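Gérer les demandes de congé dans Wedness

Les demandes de congé se traitent depuis l'onglet Absences. Il faut avoir le rôle Responsable ou Administrateur pour y accéder. Les employés voient seulement leurs propres demandes et leur solde.

Avant de commencer

Vérifiez que chaque employé est rattaché à un site et à un type de contrat. Sans contrat, le solde reste à zéro et la demande part en erreur au moment de la validation. Pour corriger une fiche, ouvrez Équipe, choisissez la personne, puis Contrat. 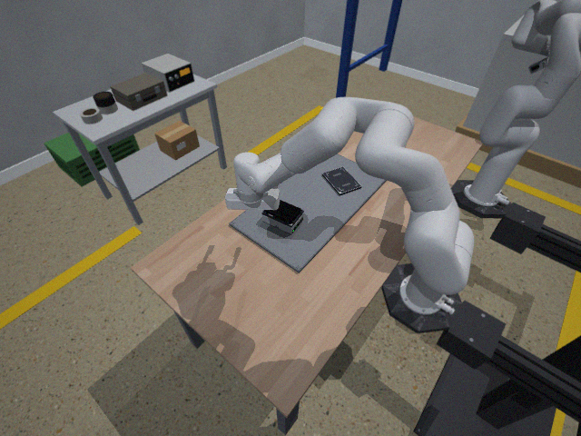

Crédit : Murali Nadar / Endamberg

Créer un type d'absence

1. Ouvrez Paramètres, puis Absences.
2. Cliquez sur Ajouter un type.
3. Saisissez un nom court, par exemple « Congé payé » ou « Récupération ». Ce nom apparaît tel quel sur le planning.
4. Indiquez si l'absence est décomptée du solde.
5. Choisissez le délai de prévenance. Par défaut, il est de 7 jours.
6. Enregistrez.

Un type déjà utilisé ne peut plus être supprimé. Vous pouvez en revanche l'archiver : il disparaît du formulaire des employés et reste visible dans l'historique.

Valider ou refuser une demande

Les demandes en attente sont classées par date de début. Cliquez sur une ligne pour ouvrir le détail. Le panneau de droite affiche le solde, les autres absences du site sur la même période et les services déjà attribués à l'employé.

Si des services sont prévus, Wedness propose deux options. « Libérer les services » les replace dans les services à pourvoir. « Conserver » les laisse au nom de l'employé, avec un avertissement orange – utile quand un échange est en cours entre collègues.

Pour un refus, le motif est obligatoire. L'employé le reçoit par e-mail avec la réponse.

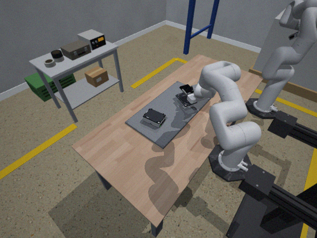 Si vous gérez plusieurs sites, utilisez le filtre en haut de la liste avant de faire une validation groupée. La case du haut sélectionne toutes les lignes affichées, dans la limite de 50 demandes par opération. Les demandes qui dépassent le solde sont ignorées et restent en attente.

Modifier une absence validée

Ouvrez l'absence depuis le planning et cliquez sur Modifier les dates. Le solde est recalculé tout de suite. Si la période a déjà été exportée vers la paie, le bouton est grisé : il faut d'abord rouvrir la période dans Exports, ce que seul un administrateur peut faire. Pensez ensuite à relancer l'export.

Messages d'erreur fréquents

Erreur 539 : la demande chevauche une absence existante. Supprimez l'une des deux ou ajustez les dates.

Erreur 883 : aucun responsable n'est défini pour le site. Ajoutez-en un dans Paramètres, puis Sites.

Article rédigé par Decha Thongsuk, mis à jour le 23 janvier 2024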